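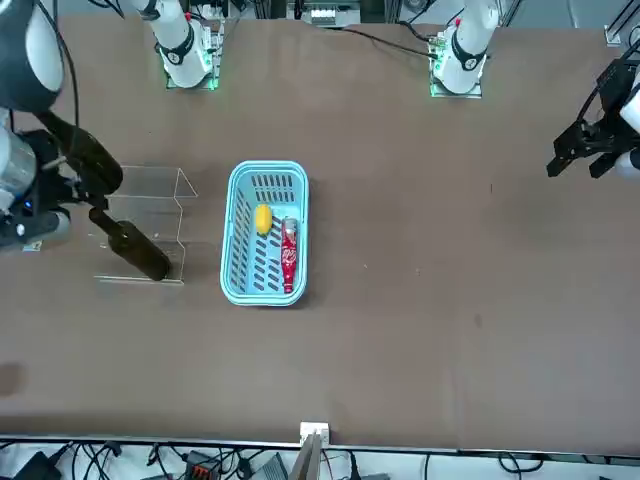 Two-armed robots practice kitchen sorting at Porbridge lab

Home News Technology Local Events Contact

PORBRIDGE, June 10, 2022 - A small research group in Porbridge has finished the first stage of a collection of robot movements, which will be used to teach a computer program how to handle common things from the kitchen.

The collection contains 3,867 recordings. In each of them, a person guides two robot arms through one short task on a brown table, for example putting a bottle into a clear rack or taking a lemon out of a plastic basket. The program will later study these recordings and try to do the same tasks without a person.

The project has the name Nidenen and is led by the engineer Kuo-hua Hsueh. The work started in May with one table and 3 operators, who take turns during the day.

"The bottle is the object that we discuss the most," said Hsueh. "For a person it is simple. For the gripper, the glass is smooth and round, and the angle must be correct before the fingers close. If the operator is in a hurry, the program will learn to be in a hurry also."

In the bottle task, the operator brings a brown glass bottle to the stepped rack with one arm. The other arm waits at its side of the table with open fingers. Both arms are recorded during the whole task, also when only one of them has work to do. According to Hsueh, waiting is a part of the behavior, and the program has to see it many times.

The place of the basket and the objects is changed after every 20 recordings. At the beginning this was not done so often, and the first test program reached for the same point on the table even when the basket was moved to another place. The group then decided to record the lemon task again from the start.

Failed attempts are kept in a separate folder. A recording in which the object falls is marked by the operator with a foot pedal, and a second person looks at it on the next morning. There are 400 such recordings at present. They are not part of the published number, but the group wants to use them later, to teach the program how it can notice a mistake.

The arms and the recording software were prepared together with Itex, a local company which makes control equipment. Hsiao, a supplier of commercial kitchens, pays for a part of the work. The company is interested in machines that can put back bottles and fruit after the closing hour, but it has not ordered any.

Hsueh does not want to promise a date for this. The present program can finish the basket task when the light is the same as during the recording. With the rack it still has difficulties, mostly because the clear panels are hard to recognize for the cameras.

The second stage will begin after the summer break. The operators will then work with wet bottles and with two baskets on the table. The group is also looking for one more operator for the afternoon hours. Experience with robots is not necessary, and the training takes one week.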